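Loltholm Textile Rental – Frequently Asked Questions
Last updated 2019-03-02

What does the standard contract cover?
Supply, collection, laundering and replacement of worn stock for guest houses, gyms and clinics. Delivery is weekly. Uniforms are handled under a separate contract by Zonach.

Is there a minimum order?
Yes. The minimum is 2,000 pieces per quarter, counted across all sizes. Bath mats count as one piece, robes as two.

How are items tracked?
Each piece carries a chip sewn into the hem. The Flirkik reader at the loading dock logs it out and back in. Pieces not scanned for five months are listed as missing on the next invoice.

Can I choose the color?
Terry stock comes in white, sand and light green. A location must stay with one color for the length of the contract – mixed loads are sorted at extra cost. Changes are accepted at renewal.
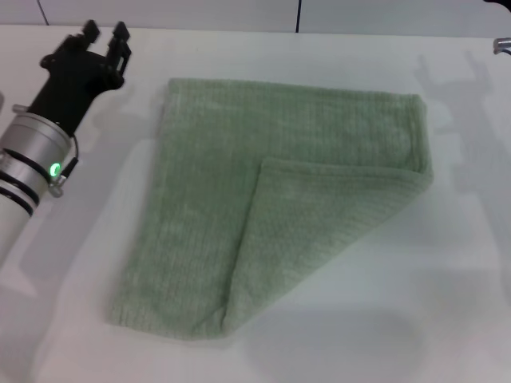 How should used items be returned?
Unfolded, in the mesh bags supplied. Do not tie the bags with tape or wire. Remove pins, razors and soap before bagging. Wet items may be bagged but should be collected within eight hours.

Which stains are charged?
Hair dye, bleach marks, motor oil and self-tanner. Other stains are treated as normal wear. Charged pieces are held at the Mahlangu Road plant and can be inspected on request.

Do you use fabric softener?
No. Softener coats the loops and lowers absorbency. Terry is tumble dried at medium heat.

What happens during peak season?
Orders for the holiday period close in November. Later requests are filled from reserve stock, currently 3,926 pieces, in the order received.

How do I cancel?
In writing, one full quarter ahead. All stock must be returned before the deposit is released.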